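Jestik (student robotics project)

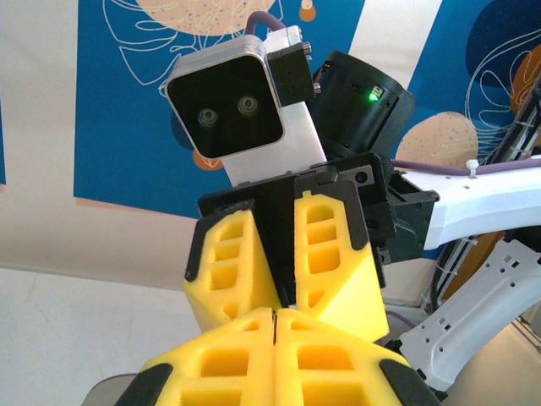 Pernberg, 11/11/2019

Jestik is a student robotics project at Dalen Technical School in Pernberg. It was started in January by Gunvor Isaksson, who teaches automation, and has 12 members in two groups.

The project covers two-arm handling. Each gripper has yellow foam fingers with rectangular pockets and black edging, and students practice bringing the fingers of both grippers tip to tip. A camera module with two lenses sits on a white mount above the gripper housing. Members write their own control code and log each run.

Jestik entered the Soranlow student meet with a 90-second handover task and placed 11th. Arvid Forsberg was team captain.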